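Stasalby > Workshop > Notebook > Mezzanine Reading Table

June, entry 4
Entered by the workshop desk, Stasalby

Purpose of entry. To record the state of the reading table on the mezzanine level, the arrangement of books and holders on it, and the decisions taken on how the table is to be kept through the summer period. Colleagues on the lower level are asked to read the section on returns before moving any stock upstairs.

Background. The Stasalby reference shelf was reduced in spring, when the long cabinet from Paulík was taken out of service. The books it held were divided between the lower stockroom and the mezzanine. The stockroom received the bound catalogs and the supplier binders. The mezzanine received the titles that staff and visitors ask for by hand: pattern books, the two histories of joinery, the dye manuals and the general reading. The list in the front pocket of this notebook gives 200 titles for the mezzanine. It has not been revised for the transfers made at the end of May and should be treated as out of date until the next full check.

Table surface. The table was waxed with the Cluno paste in two thin coats and left overnight between them. A faint drag could still be felt under the palm the next morning along the grain at one end. That end was buffed again with a clean cloth. No third coat is to be applied. Books with pale covers should not be left face down on a freshly waxed surface, and a sheet of plain paper is to be placed under them for the first day after any future treatment.

Book holders. Three patterns of holder were considered. The folding wire type was set aside, as it marks cloth bindings. The solid block type holds well but takes up more of the table than can be spared. The small slatted type made up from the Flirnov drawing was retained. Its divisions are narrow, and a thick hardcover will not enter without force. Force is not to be used. Thick volumes are to be laid flat on the table beside the holder, with the spine toward the reader, and no more than two deep.

Sanding of the slats was carried out with 200 grit only. The inner edges were found to be sharper than the outer ones and had to be done by hand with the paper folded over a strip of card. Total working time for one holder, including finish, was longer than planned. The drawing should be amended to show a slight rounding on the inner edge so that the work can be done before assembly. A note to this effect has been clipped to the drawing.

Position on the mezzanine. The table remains near the railing. Moving it back toward the wall was discussed and rejected. The daylight from the window is better on the railing side, and readers have asked for it to stay there. The following conditions apply. Nothing is to be set on the handrail. Holders are to stand well in from the table edge on the railing side. Bags are to be kept off the stair approach.

Lighting. The pendant lamps are sufficient for general use in the evening. For close reading of the dye manuals, where color samples are compared, work should be done before 4 in the afternoon. Samples judged under the lamps have twice been recorded incorrectly in this notebook, and both entries have been struck through.

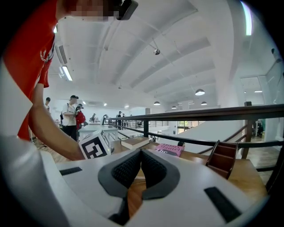
READING TABLE: BOOKS AND HOLDER

The cream hardcover is kept closed and flat on the wood, and the pink volume with white lettering has its place to the right of it. The brown slatted stand is farther to the right. This order is satisfactory and may be continued. The cream cover shows handling more readily than the others in the set and should be wiped with a dry cloth only.

Returns. Books brought back to the mezzanine are to be placed on the white table first and checked against the list before they go to the reading table. Loose slips, receipts and page markers found inside are to be put in the envelope in this notebook. A volume with a lifting hinge or a loose section goes to the repair tray downstairs with a slip stating the fault and the page.

Supplies. One ream of plain paper, 500 sheets, was opened for interleaving and slips. The Cluno tin is under half full. Card strips for sanding can be cut from offcuts and need not be ordered.

Outstanding. Revise the title list. Amend the Flirnov drawing. Decide whether a second slatted holder is to be made before the end of June, or whether the material should be kept for the lower stockroom.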